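From the Kitchen Store: The Mener Bench Scraper Is Back on the Shelf

After a long summer without it, we have the Mener bench scraper in stock again. Many of you asked for it in the shop in Limgate and by mail, and I thank you for your patience. The delivery arrived in September, and we have 60 pieces with the straight blade and 38 with the curved one. When these are sold, the next delivery comes after the winter.

For readers who do not know this tool, it is a flat steel blade with a handle along the upper side. Bakers use it to divide dough, to lift it from the table and to clean the table afterward. I use mine also for chopped onions, because it carries a full portion to the pan and nothing falls on the stove. The blade is stiff. It does not bend when you push it under a cold pastry, and this is the main difference from the plastic scrapers, which we also sell and which are better for the inside of a bowl.

What has changed in the new version? The handle is a little thicker. Kiprono Mugo, who teaches our bread evenings in Vundirbridge, found the old one too thin for a person with large hands, and he wrote this to the maker two times. I cannot say if his letters were the reason, but he is very satisfied and he tells it to everybody. The measuring lines on the blade are now engraved. On the old scraper they were printed, and on mine they disappeared after one year of washing. If you have an old one and you are happy with it, please keep it. The steel is the same.

The straight blade is the right choice for most kitchens. Take the curved one if you make a lot of soft dough in a wide bowl, or if you work with butter cream. It cuts less well on a flat table – only the middle of the blade touches.

Some words about care. The scraper can go in the dishwasher, but I would wash it by hand and dry it at once, especially if the water in your town is hard. Dried dough comes off easily after five minutes in warm water. Do not use steel wool on the lines. The edge is not sharp like a knife and it should not be sharpened. If it gets a small dent from a stone table, bring it to us and we will file it smooth at no cost.

Together with the scraper we have again the linen dough cloths from Segers, in the natural color only. They are stiff when they are new and become softer with use. Please wash them without soap for the first time. The large cloth is long enough for three loaves next to each other, and with a little flour rubbed into it the dough does not stick.

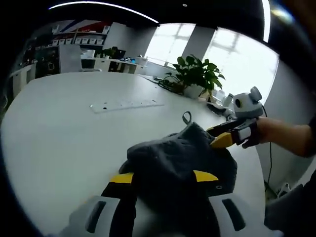

On the big white table: a dark gray garment, with a keyboard beside it.

The next bread evening in Vundirbridge is about rye. Kiprono will show how to shape a sticky dough with wet hands and a scraper, and how to know when it is ready for the oven. You do not need to bring your own tools, only an apron and a box for taking your bread home. Please tell us before if you cannot eat nuts, because one of the recipes has walnuts in it.

Orders for the scraper can be made in the shop or by answering this newsletter. Please write which blade you want – last time we had several orders without this information, and I had to call each customer. We pack on two mornings of the week, so a parcel can need some days before it leaves us. Gift wrapping is possible for the scraper but not for the cloths.

Cyrill Berchtold
Limgate, 2026-10-11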